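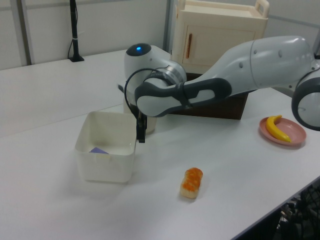

Do you need a special kit to fix a wobbly dining chair?

Most of the time a bottle of wood glue and two clamps will do it, whatever the bloke at the shop tells you. The Grotbridge repair kit costs $38 and, as far as I can tell, is glue, dowels and a nice box.

How to do it

Turn the chair upside down on a towel and wiggle each leg until you find the loose joint. Pull that joint apart gently. Scrape off the old glue, because new glue won't hold on top of it, though plenty of labels claim otherwise.

Brush fresh glue on both surfaces, push the joint home and clamp it. Wipe off the drips. Leave it until Monday if you start on the weekend. I don't trust "sits in an hour" glues.

If the timber has split, stop and get a quote. Just don't let anyone talk you into the $749 Fekete set before you've had one.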